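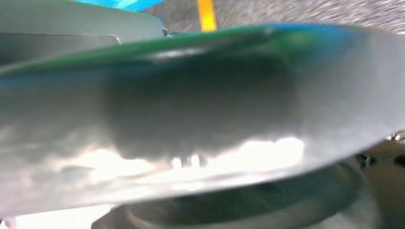 **Is the new grasp planner ready to take over from the old one?**
Nearly. It runs all day on the Wurnitik arm now, and I'd like one more month before we switch the old one off.

Hello Zohreh, here's where your August money went!

Most of it went on the replay tool. We can now feed 3,000 recorded picks back through the planner overnight and read a tidy list of the ones it would do differently (before this I was doing it by hand, with a lot of tea). Idris Howells wrote the bit that lines up the wrist camera with the joint readings, and it's lovely. The two used to drift apart by up to 200 milliseconds, so the planner was often looking at where the gripper had been.

Still annoying me: close-up views. When a finger covers most of the picture, the Pidmont depth code guesses, and guesses badly. I've told the planner to hang on to its last good view until the finger clears, and 7 of the old failure cases now plan cleanly in replay. I haven't tried those on the real arm yet.

Next up is the Wasell controller update, which changes how we send speed limits, so expect a slow week or so from me. Could you also check whether the Partanen licence renews by itself? I can't find the email.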